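Stomville Shared Workshop Completes First Stage of Home Robot Arm Build

STOMVILLE, August - The Stomville Shared Workshop today announced the completion of the first stage of Brekar, a member-built project to put a robot arm to work in an ordinary home kitchen. The arm's control software, its practice kitchen and its full set of build notes are now open to all workshop members.

Brekar began as an evening project among 6 members who wanted an arm that could clear a counter and put groceries away. The workshop gave the group a permanent bench last winter and a materials budget of $3000, of which $700 remains for the second stage. Parts were supplied at cost by Zarkik, a local dealer in used motion equipment. The mounting plate was cut and drilled on the workshop's own mill.

The project rules require that every new motion be tried in simulation before it is run on the bench. For this purpose the group built a complete kitchen in software, with cabinets, drawers, a cooktop and a stock of everyday items that can be moved between trials. A member may load the kitchen on any of the workshop's 4 shared computers, change the layout and save the result for others to use.

"We asked the group to keep the work within reach of a person with a day job and a small budget," the workshop said in a statement. "The notes record the mistakes as well as the final settings, and members should read both before they begin."

Woodwork for the physical test counter is being carried out with Kalniņš, a cabinet shop that shares the building's loading dock. The counter will be set at standard kitchen height and fitted with working drawers, so that handle pulls tested in software can be repeated on real hardware. Delivery is expected before the start of the second stage.

Current trials in the software kitchen deal with small items on a wooden countertop, among them a carrot and a lidded jar placed close together in front of a two-slot toaster. The jar overlaps the carrot from some angles, and the order in which the two are picked up remains under study. 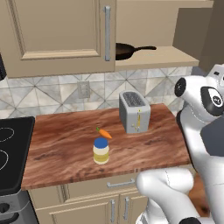 The second stage will add drawer and cabinet door handles to the list of tasks. Long vertical bars and short drawer pulls call for different approaches by the arm, and the group intends to publish separate settings for each. Work near the cooktop will remain limited to simulation until the workshop's safety review is complete.

Members who wish to take part must hold a current bench certificate and attend one introductory session, offered at 7 p.m. in the electronics room. No background in programming is required for the counter and fixture work. Build notes may be read at the front desk or downloaded from the members' area - printed copies are available on request.

About the Stomville Shared Workshop

The Stomville Shared Workshop provides tools, bench space and training in wood, metal and electronics to residents of Stomville and nearby towns. It is supported by membership dues and class fees.

Media inquiries may be directed to the workshop office during opening hours.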